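From: Hannelore Kohlhase
Date: 15 Jan 2019
Subject: Re: [dremedley-pots] Nesting bowls, and how close is too close?

Peta wrote:
> I've been trying to make a pair of bowls that sit one inside the
> other and I keep getting them stuck or wobbling. Do you all plan
> the sizes ahead or just match up whatever comes out of the kiln?
> And do the glazes have to go together? My husband says mine look
> like they came from two different houses.

Dear Peta, and hello to everyone else I haven't written to since the holidays,

I was so glad to see your question, and please tell your husband that two different houses is just fine with me! I matched mine up after the fact for years, and I still do when I'm feeling lazy. If you do want to plan, I would throw the big one first and leave the small one until you have the big one in front of you, still damp, so you can measure them both wet. They shrink together that way (same clay, please, I learned that one with a bag of Thiele stoneware and a bag of something else entirely).

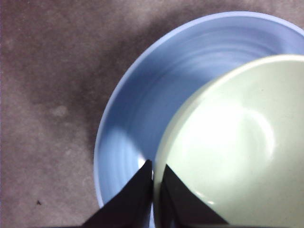
As for how close, I like to see a good crescent of the outer bowl showing when the little one leans over to one side. If your fingers can't get down between the two rims, you will be cursing it every morning. I also leave the throwing rings on the inside of the big bowl, because I love how a soft blue glaze goes light and dark over them, and then I keep the inner one smooth and shinier, in a pale green if I have any left. A bit of cream at the rim is lovely on that green too.

The wobble is most likely the foot. Set the small bowl on a flat board before you trim the big one, and see what it does.

Lidis has asked for 2 sets for her table in March, so I'll be at the wheel plenty if you'd like to come by and bring your stuck pair along.

Warmly,
Hannelore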